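Questions about the tote library come in faster than I can answer them at the counter, so I've put the usual ones in one place. If yours isn't covered, catch me or Angharad at the Jondport shed and we'll add it!

# Borrowing totes: your questions

## What is the tote library?

It's a big stock of plastic tote bins that anyone in Jondport or Irnamville can borrow for a house move, a loft clear-out, a school fair, an allotment harvest, whatever you've got on. You pick them up, fill them, empty them and bring them back. We have 400 at the moment and I still get a little thrill when a whole stack goes out of the door on a Friday.

## How many can I have?

Up to 23 per household. That sounds like an odd number, and it is: it's what Rhodri Cadwaladr managed to fit in the back of his estate car the first summer, and we've stuck with it. If you're moving a larger house, ask. We've stretched to more plenty of times, just not in July when half the town seems to swap addresses.

## How long can I keep them?

Nine days as standard, so you get two weekends if you collect on a Saturday. Need longer? Ring before they're due and we'll nearly always say yes.

## Do I pay anything?

There's a £5 deposit per booking (not per tote) and you get it back when everything comes home.

## Why totes and not cardboard boxes?

Oh, where to start! Boxes are fine until the bottom gives way on the stairs with your grandmother's teapot inside. A tote has proper handles, doesn't mind a wet pavement, and you never have to hunt for the end of the parcel tape. You can also wash it, which matters if you've just used it for muddy leeks.

## What size do I want?

Books go in the small ones, please. A large tote full of hardbacks is a terrible thing to meet halfway up a staircase. Large ones are lovely for bedding, coats, soft toys, lampshades and all the light, awkward stuff. Most people borrow a mixture, and if you tell us how many rooms you've got we'll make a good guess for you.

## How should I pack the kitchen?

Plates on their edges, like records, with a tea towel between each one. Glasses upright and stuffed with socks (clean!). Line the bottom with a folded towel first, then fill the gaps at the sides so nothing slides about. Pans can nest inside each other, and spices travel well inside the pans. Pack the kettle last, along with mugs, teabags and a spoon, and write KETTLE on the label in enormous letters.

## Can I write on the totes?

No pens straight on the plastic, please, not even the washable sort. Pichit Intarasuk spent an entire afternoon getting "BATHROOM BITS" off a lid. We hand out paper tags and string with every booking. Tie the tag through a handle and write the room on one side and the contents on the other.

## Can I use them for food?

Yes, for anything with a peel, a packet or a tin. For loose fruit and veg, tell us when you book and we'll put aside some that have just been scrubbed.

## Do I have to wash them before I bring them back?

A quick rinse and a wipe is perfect. Warm water, a drop of washing-up liquid, a soft brush for the corners, then stand them upside down to drain. Please don't use scouring pads, as the scratches hold on to dirt for ever after.

## Does the colour mean anything?

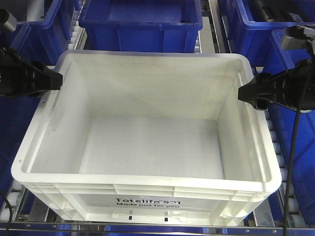
Colour is a great help once you've got a hallway full of totes, and I'd urge everyone to use it. With a white tote like the Totelife 521 for one job and blue ones like those behind it for everything else, you can spot what you need from across the room. My own habit is white for the first-night things: bedding, toothbrushes, phone chargers, a loo roll. A pale floor inside is handy too, as small dark bits such as screws and earrings show up well against it. Blue gets the rest of the house. We don't set any rules on this, so do it your own way, but decide before you start packing and tell everyone who's helping.

## Can I ask for particular colours?

You can ask! Put it in the notes when you book and Eusebio will set them aside if they're in.

## What if I break one?

Tell us, that's all. Cracks happen, and we'd much prefer to hear about it than have the next person find it with their thumb. Tie a tag on it saying where the damage is. Bleddyn Skyrme keeps the cracked ones for his potatoes, so they go to a good home.

## Where do I collect and return?

Both at the Jondport shed, round the back, through the green gate. Saturday mornings are busiest. Bring someone to help you lift, and put the back seats down before you set off.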